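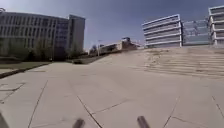

Abb. 1: Plattenbelag und Freitreppe auf dem Campusplatz, Blick aus der Fahrzeugkamera

Übung Mobile Robotik, Handout 7: Lokalisierungsfehler auf offenen Plätzen

1. Gegenstand

Behandelt wird ein ungeplanter Halt der Plattform Nindon auf der Platzroute am Standort Prandville. Das Fahrzeug sollte den Platz in Längsrichtung queren und einen festen Abstand zum Fuß der Treppe einhalten. Nach 227 Sekunden Fahrzeit löste die Überwachung einen Sicherheitshalt aus. Personenschaden trat nicht ein. Die gemessene Querabweichung zur Sollbahn betrug 900 mm, zulässig waren 300 mm.

2. Systemaufbau

Die Lage wird aus Radodometrie, Inertialsensorik und visueller Odometrie geschätzt. Ein erweitertes Kalman-Filter (Modul Haslam) führt die Quellen zusammen. Die visuelle Odometrie verfolgt Punktmerkmale im unteren Bildbereich, also vorwiegend auf dem Belag. Fassaden und Bewuchs liegen in großer Entfernung und tragen zur Schätzung der Translation kaum bei.

3. Fehlerhergang

a) Auf den hellen Platten fand der Detektor nur wenige stabile Merkmale. Verwertbar waren im Wesentlichen die dunklen Fugen.
b) Punkte entlang einer geraden Fuge sind in Fugenrichtung nicht eindeutig zuzuordnen (Aperturproblem). Der Zuordner lieferte dennoch Paare mit hoher Bewertung.
c) Das Filter übernahm diese Messungen mit unveränderter Kovarianz. Die Odometrie der Räder wurde dadurch überstimmt.
d) Die Querabweichung wuchs stetig an. Erst der Abgleich mit der Abstandsmessung zur untersten Stufe führte zum Halt.

Teile der eigenen Karosserie ragen am unteren Bildrand in das Sichtfeld. Sie bewegen sich im Kamerabild nicht mit dem Boden und müssen maskiert werden. In der Konfiguration war die Maske des Vorgängermodells hinterlegt, ein Teil der Merkmale lag deshalb auf dem Fahrzeug selbst und täuschte Stillstand vor.

Bei tief im Bild stehender Sonne ist zusätzlich mit Streulicht im Objektiv zu rechnen. Blendflecke am Himmel stören die Bodenmerkmale nicht direkt, können aber die Belichtungsregelung beeinflussen. Ein Anteil am Fehler ließ sich nicht nachweisen.
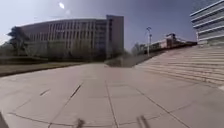 4. Maßnahmen

- Karosseriemaske je Fahrzeug neu erzeugen und beim Start prüfen.
- Kovarianz der visuellen Odometrie an die Verteilung der Merkmalsrichtungen koppeln.
- Abstandsmessung zur Treppe als eigenständigen Überwachungskanal führen, getrennt vom Filter.

5. Aufgaben zur Vorbereitung

Leiten Sie die Informationsmatrix für Merkmale auf einer einzelnen Geraden her und bestimmen Sie ihren Rang. Begründen Sie, weshalb 2 nicht parallele Fugen den Rangverlust beheben.

Kategorie: Lehre / Mobile Robotik / Fehleranalyse

Weitere Unterlagen
Handout 6: Radschlupf und Odometriefehler
Handout 5: Kalibrierung von Weitwinkelobjektiven
Laborordnung Außenversuche Prandville
Datenblatt Testgelände Fliltunham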